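PRESS RELEASE - for immediate use

Small drawers, second go: Prarkisex opens its put-away boxes to schools and play groups

Prarkisex, the small-furniture repair and reuse workshop, is opening up its put-away box scheme from March. Any nursery, infant class, play group or toy library can now ask for a box. Up to now it was by invitation only, and the waiting list had got silly.

What it is: a small wooden box with a drawer, taken in second hand, checked over, given a decent handle if it needs one, and sent out with a few play food pieces to go in it. Child opens drawer, puts the food away, shuts drawer. Next child gets it out again. That's the whole game and they will do it for most of a morning.

The scheme is called Guerra, after the street the first workshop was on. It has been running quietly for two years. In that time 1,010 boxes have gone out, and over 3,589 pieces of play food with them. Fruit mostly, and veg. Plenty of corn. Eggs were dropped from the list early on as they rolled under everything.

"We get asked why we don't just buy new ones," said Jussara Moura, who runs the workshop. "There are so many little cabinets out there already. Jewellery boxes, sewing boxes, things that came off the top of a dressing table. People bring them in with one corner gone and think we'll say no. We hardly ever say no."

Wear is left alone where it's only wear. Chipped varnish stays chipped so long as the edge is smooth to a thumb run along it. Splinters are sanded out, loose joints glued, and anything flaking badly goes to the back of the queue for stripping. Schools sometimes ask for matching sets. Sorry, can't be done, every one comes in different.

Handles are the big thing. Most old small drawers have a tiny knob or a ring, hard work for a three year old and not much better for a grown up with sore hands. So the workshop likes a wide bar handle that you can get all your fingers behind. It goes on a backing plate, and the plate covers up whatever holes the old fitting left. Looks a bit big on a small drawer front. Works though.

Mal-soon Do, who does the fitting and most of the drawer work, has a way of testing them which is now written down for everyone at the bench. Drawer out, drawer in, then again with one hand only and without holding the box still. If the box walks across the table the drawer is too tight and the runners want waxing. If the drawer drops at the front when its open, it needs a stop putting in. "Wax first," said Mal-soon. "People always reach for the sandpaper and then you've got a rattly drawer for ever."

Boxes are tried on a plain table with one piece of food next to them, same as they'd be set out in a classroom. Start with one piece. Put out the full bag and it all gets tipped on the floor, drawer forgotten.

Dark wood box with the bar handle, and a yellow corn cob to go with it:

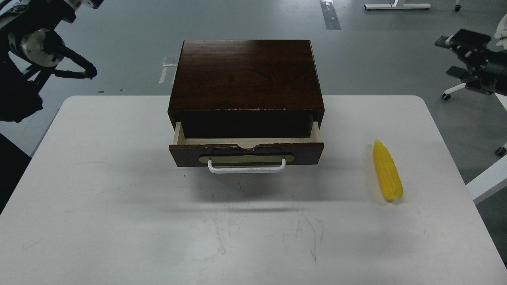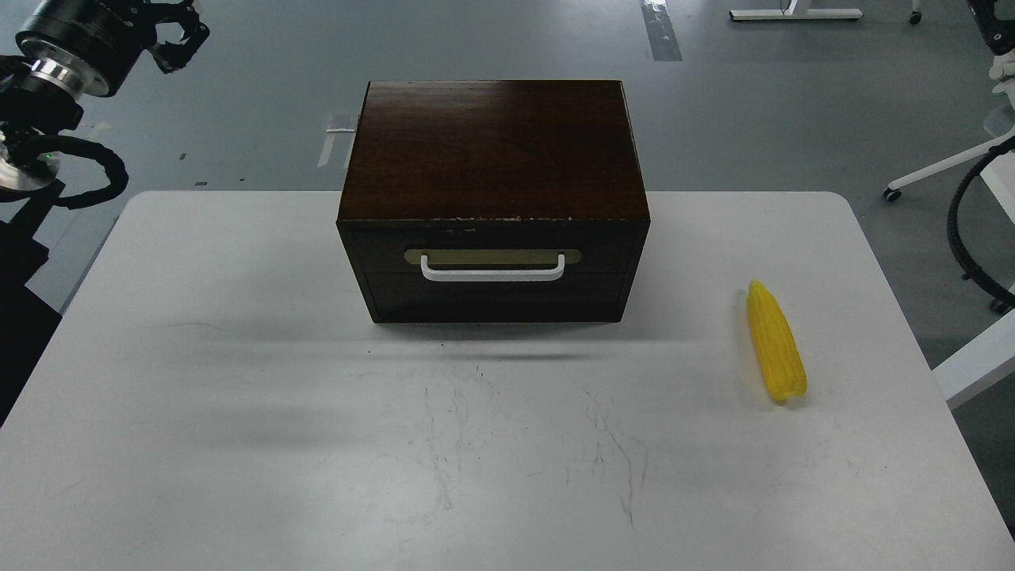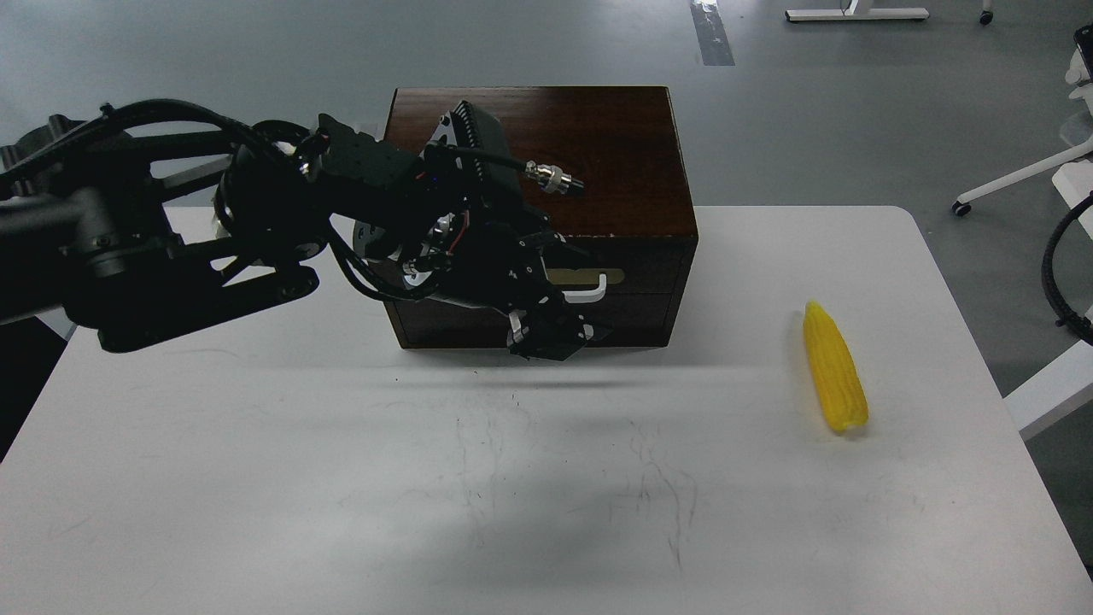 Groups who want one should write in with their name, the age of the children and how much room they have on a shelf or table. Please do measure the shelf. Boxes have come back before now as they were too deep for the unit, and it's a waste of everybody's postage. Leave space in front as well for the drawer to come right out.

There are 2 sizes this time, small and not so small. The small one takes one or two bits of food, the other takes a handful. Neither is heavy but a young child shouldn't be carrying either one about, they're meant to sit on a table.

No charge for the box itself. Groups pay the carriage, or collect from the workshop in the afternoon, after two o'clock please, mornings are for deliveries and the door is usually blocked. Bring a bag or a blanket to wrap it in.

Food pieces can be wiped with soapy water and a cloth. The boxes want a dry cloth only, no spray polish, it makes the lids slippy and gets on the children's hands. If a handle works loose, tighten it from the inside of the drawer front with an ordinary screwdriver. If it works loose again send it back and it'll be done properly.

Old boxes are wanted too. Anything small with a drawer, any wood, any state short of woodworm. No glass fronts. No locks unless you've got the key. Drop off at the workshop or at the Drekus shop, where there's a crate by the till. Drekus has also taken on storage of the play food this year so the workshop has finaly got its back shelf back.

A short sheet of put-away games, Prekeo, goes in with each box. It was put together from things groups have written in to say, so it's a mixed bag: shopping lists, what's missing, bedtime for the vegetables. New ideas welcome, on paper or by email, and drawings go up on the workshop wall.

"The one I like is where they post a letter to the corn," said Jussara Moura. "No idea who started it. We've had three groups tell us about it."

Workshop visits can be arranged for small parties, adults only becuase of the tools. Jussara Moura and Mal-soon Do are both free to talk to local papers and newsletters through March, afternoons best.

Requests in by the end of the month for the first batch. After that it's as and when boxes come in.

ENDS

Notes for editors

Prarkisex is one word, capital P only. Guerra is the box scheme, Prekeo is the games sheet. Please don't print that the boxes are new, we get letters.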